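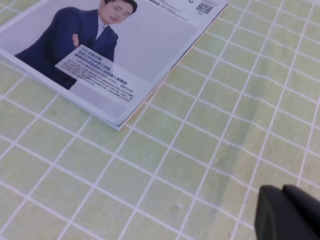
The kettle was already on when I got to the reading room in Stistside, and before I'd got my coat off I'd been told to mind the pile by the door, mind the other pile by the radiator, and please not to sit on Penrose. Penrose is a cushion. It's named after the street it was found in, and it belongs to the woman I'd come to see, who has run the magazine swap for six years and asked me, very cheerfully, to leave her name out of it. "Put down that I'm the one with the scissors," she said. "They'll all know."

The swap works like this. You bring in magazines you've finished with, in any language, on any subject, and you take away the same number or fewer. It opens at 2 in the afternoon and goes on until people drift off. In February, with the heating the way it is, that can be fairly early.

I'd expected cookery and gardening, and there's a lot of both. What I hadn't expected was the trade press. She loves it! She'd talk about it all day if you let her (I more or less let her).

"A gardening magazine is written for anybody who might pick it up," she told me. "A trade magazine is written for people who already know what a pallet is. It doesn't stop to be nice to you. I find that restful."

Did she read Chinese, I asked, as several of the ones on the table were in Chinese.

"Slowly, and with a dictionary. I did evening classes for two winters and I've been living off them ever since. I get the headline, then I get the little bold headings down the columns, and by then I've got the bones of it. The paragraphs I leave for a wet night."

She says headings are the best way into any article you're not equipped for, and she had me try it. I don't read a word of Chinese, so this was a short experiment, but I did see what she meant about the layout — once you stop trying to read it you notice where the breaks come.

We had one lying open between us for most of the visit.

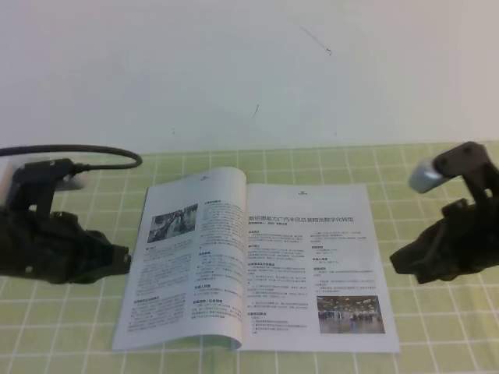
*Open on the green cloth: a piece on assembly logistics at GAC Toyota.*

"Now, this one's about digital transformation," she said, tapping the right-hand page. "How the parts get to the people putting the cars together, I should think. I've only done the headline so far, so don't quote me on the rest." I said I was going to quote her on exactly that, and she laughed and went to see to the tea.

When she came back I asked about the cloth, because I'd been admiring it. Pale green, with thin white lines all over in a grid, like a very gentle sort of graph paper. She bought it for the swap after the old one gave up.

"The lines are handy for squaring up a pile. I didn't think of that in the shop, I just liked the colour. The old one had enormous lemons on it and you couldn't find anything. You'd put down a magazine with a busy cover and it was gone."

And covers, does she care about covers? She does, and she has views. She likes a plain background and a person looking straight out at you. There was one of that sort on the table, a man in a dark suit with his arms crossed, and she was quite fond of him. "Every trade has that photograph. Plumbing, banking, frozen fish. Arms crossed, nice clean collar. I could do you a whole wall."

She does keep some back, it must be said. At home there are 223 that have never gone into the swap and, if I understood her correctly, never will. She knows the figure because she had to fill in a form for the house insurance. They live in the spare room on shelves her brother put up, grouped by size, which she admits is a terrible way to find anything and a very good way to make shelves look tidy.

What goes first? Puzzles, always, even the half-done ones. Then anything with a knitting pattern still in it. Slowest are the programmes from conferences, and a quarterly called Temivent, which as far as either of us could make out is entirely about ducting. She has a soft spot for it. "Somebody'll want it," she said, and moved it nearer the front while I was watching.

The most she's ever had through the door in one afternoon was 60 people, when the Geltosora café next door was shut for painting and its regulars had nowhere to sit. Some of them stayed on afterwards as proper swappers. One brought a carrier bag of sailing magazines every time for a year, and she still doesn't know whether he sails.

I wondered if she worried about it all going online. She pulled a face.

"I read on my phone like everyone else. But you can't leave your phone on a table for someone to come across. Half of what goes from here goes because it was lying open at the right page."

So does she open them on purpose? She took a while over her biscuit before answering that one.

"I might turn a page or two before we start," she said.

I'd brought three old walking magazines with me and went home with two about bread and the ducting.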